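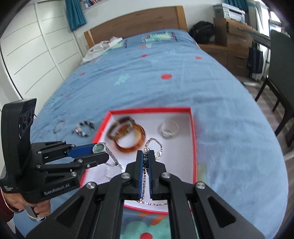
Silver necklace and wristwatch, with the red box.

Ekside Repair and Resale Project
Progress report to the Flodarley Fund, period ending March

1. Summary
The shop has traded through the whole period and the repair bench has been open on two afternoons a week. Sales of donated jewellery and watches are ahead of plan. Training is behind plan, for the reasons given in section 3.

2. Income and stock
We have sold more than 300 items since the last report. Watches sell fastest, usually within a few days of going in the window. Brooches and clip earrings are slow and we have stopped putting them out in large numbers. The £3000 set aside for the window and the lockable cabinet has been spent in full, and invoices from Echeverría are attached.

Stock is now logged on Zasex. Entering the older donations took longer than we allowed for – many had no paperwork beyond a first name on an envelope – and part of the backlog is still to do.

3. Training
We planned for eight trainees and have five. Two others started but found paid work before finishing the first unit. Octavio Painemal teaches battery changes, strap fitting and basic chain repair. Soldering has not begun. The landlord wants the extractor checked first and we are waiting for a date.

4. Changes to the budget
We ask to move the unspent travel money to tools. The tweezers and case openers bought in the first year are worn and the trainees are sharing one good set.

5. Next period
Finish the stock log. Start soldering once the extractor is passed. Take a stall at the Flodarley summer market, if the pitch fee stays as it was last year.

Attached: accounts, invoices, trainee attendance sheet.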